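Week 2 handout: Packing a mixed box
Home Organisation and Small Goods, evening course
Tutor: Giuliana Apaza

Hi all, and welcome back. A few of you asked for last week's notes typed up because my whiteboard writing is what it is, so I've done those and folded in the new stuff as well. Read it before you come in if you can. If you can't, no drama, we'll go through most of it at the tables anyway.

Where we got to

Last week was sorting, and I went on a bit about sorting by what a thing does when you push on it. I still think it's the most useful idea in the whole course. Forget colour, forget which room it came out of. Push on it. Does it spring back, does it stay squashed, does it crackle, does it refuse? Naheed Sandhu had a lovely pile going by the end, with all her knitting on one side and the pantry things on the other, and then one poor tea towel in the middle that she couldn't place. (Tea towels are flat soft. They go with the flat soft things, Naheed!)

The groups again, for anyone who missed it:

Flat soft: folded cloth, pillowcases, scarves, anything that makes a layer.
Lumpy soft: plush toys, crocheted bits, rolled socks, pom-poms.
Crinkly: sealed packets of food, refill bags, anything in film.
Hard: jars, tins, books, the odd mug.

Tonight we're only using the first three. Hard things get their own night in August and I'm bringing the good paper for it.

The mixed box

A mixed box is what most of us really pack. You start out with the best intentions, one box for toys and one for the pantry, and by the end of the afternoon there's a half-full box on the dining table and an assortment of things beside it that don't belong anywhere. Fine. Pack them together and do it properly.

My order is lumpy soft at one end, flat soft next to it, and then the crinkly packets last, on top, where nothing is going to sit on them. Donnie Leckie does it the other way round and stands his packets up along the side wall first, and I've had a look at his boxes and they travel perfectly well. So try both. What I don't want to see is a packet on the very bottom with a week's worth of fabric pressing down on it.

Packets first, then, since they're what people get cross with. A sealed packet has air in it and that air wants to be somewhere. Hold it by both sides, about halfway down, and lower it. If you grab the crimped end and let it dangle, everything inside slides to one corner and you get a packet that's fat at one end and won't lie flat for love or money.
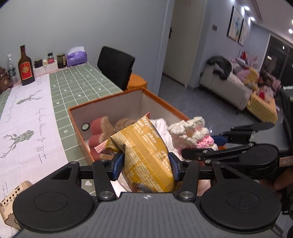

Once you've got it over the gap, tilt it so the narrower part goes in first and let the rest follow. I like the printed side up, so whoever opens the box can tell what they've got without digging. If the writing is in a language the other person doesn't read, pop a bit of masking tape on it with a word or two. Cameron Gillies sent his sister a box last winter with three unlabelled packets in it and she's still guessing about one of them.

Crochet and knitting

Please don't stuff crochet into corners. I know it goes — it'll go anywhere — but chunky stitches catch on everything, and a box with hand holes has edges right where a loop likes to find them. Pick the piece up in a bunch with your whole hand, hold it over the box for a second so it hangs the way it wants to, and set it down on something soft. Plush toys are very good neighbours for it. Zips are not.

If you've got a piece with a patch or a panel sewn on in another colour, fold so the join sits on the outside of the bend. I learned this from a cardigan. I'm not ready to talk about the cardigan.

Choosing the box

You want walls that hold themselves up and a hole or handle on the side. Rigid or fabric-covered, I don't mind. A pale inside is nice because you can see what's down the bottom. The storeroom has the Hulletti boxes and a couple of the older Sonell ones with the lids missing. Use whichever, but put it back with its own stack or Struan Aitken will be after me.

For practice tonight

Work in pairs. One packs, one hands things over, and the person handing over isn't allowed to give advice (this is the hard part). Fill your box to just under the rim, carry it to the door and back, then look inside before you unpack. Write down what moved. Then swap.

Bring for next time

A few soft things from home that you don't mind other people handling
A sealed packet or two, any size
A tape measure
Your notes from tonight, including the rude ones

Leftover packets can go in the kitchen cupboard, top shelf, left-hand side. The kettle is working again.

Giuliana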